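Sturkis Adds Armchair and Cushion Work to Clundwood Soft Goods Line

February – Sturkis, a supplier of upholstered seating and loose textiles for shared workrooms, has extended its Clundwood line to include small padded armchairs and square cushions. The extension covers 23 chair models and 107 cover fabrics.

The armchairs are specified for rooms that also hold desks, task chairs and open shelving. Seat and back padding is fixed. Cushions are supplied separately and may be ordered in any fabric in the line, including the yellow and orange group.

"Most of our orders come from offices that want one soft seat in a hard-floored room," said Roald Granström, product manager at Sturkis. "The cushion is the part that gets handled all day, so we specify it separately from the chair."

Cushion covers are rated for 200 wash cycles. Orders placed through the Truredham depot ship in flat cartons – chairs with legs detached, cushions packed on the seat.

Pink armchair with textile in the yellow-orange range:

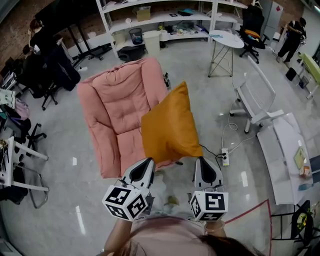
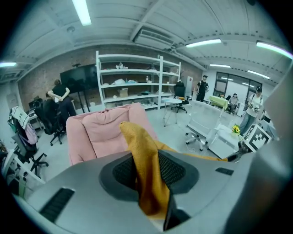 Replacement covers will be stocked for all 23 models. Fabric cards are available on request from Eskil Westerberg, trade sales, Sturkis. The minimum trade order for covers is 167 pieces, mixed fabrics accepted.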